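Skunley Manipulation Study
Progress report to the Salameh Fund
Jun 6, 2024

Work since the last report

The main job this period was finishing the demonstration set for the sorting task and training the first policies on it. Both are done. We also started the comparison between the two ways of choosing training data, which was the main question in our proposal. The results so far are partial and are given further down.

The demonstration set now holds 1274 recorded episodes. The target in the work plan was 1000. We kept recording past the target because the early episodes leaned too heavily on a few layouts, and it was quicker to add new ones than to throw out and replace old ones. Every episode has been checked for missing frames and for agreement between the arm log and the video. Episodes that failed the check are not in the count.

Recording was done at the Stutside lab. Operators worked in short shifts and followed a written layout sheet, which told them which objects to set out and in which zone of the table. The layout sheets are stored with the data, so we can tell afterward whether a hard episode was hard by design or by accident.

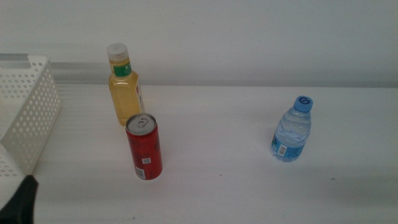 The policy is trained to pick one named item and place it in the target container, leaving the rest of the table alone. Most of the errors we see come from items that stand close together in the camera view. A layout like the one with the red can standing in front of the yellow bottle is a typical hard case, as the can hides part of the bottle's lower body and the policy has less to go on when it picks a grasp height. The water bottle off to the right, with open table on every side, is the kind of target it handles well. We now score these two conditions separately, under the names "overlap" and "clear."

Results so far

We trained 5 policies on random subsets of the data and compared them with policies trained on subsets of the same size chosen for variety of layout. On clear targets the two groups perform about the same. On overlap targets the variety group does better, and the gap is larger when the training subset is small. That fits what we expected in the proposal, but the number of test runs is still low and we do not want to put a figure on the gap until the full test round is finished.

One result we did not expect is that the policies often choose the right item and then approach it from the wrong side, touching the item next to it on the way in. Our first scoring sheet counted these runs as successes if the right item ended up in the container. We changed the sheet in May to record contact with other items as a separate outcome, and all earlier test runs are being rescored from video.

Problems and delays

The gripper pads supplied by Plastska wore faster than planned. The replacement set arrived late and recording stopped for 11 working days. The lost time was made up by moving data checks forward, so the overall schedule has not changed. We now keep a spare set at the lab.

Lighting was also uneven in the first weeks. Those episodes are kept and tagged – we may use them later as a small test of how well the policies cope with a change in light.

Next period

We will finish the rescoring, run the full test round on both groups, and write up the comparison. We also plan to release the layout sheets and the scoring sheet along with the data. Spending is in line with the approved budget and we are not asking for any changes to it.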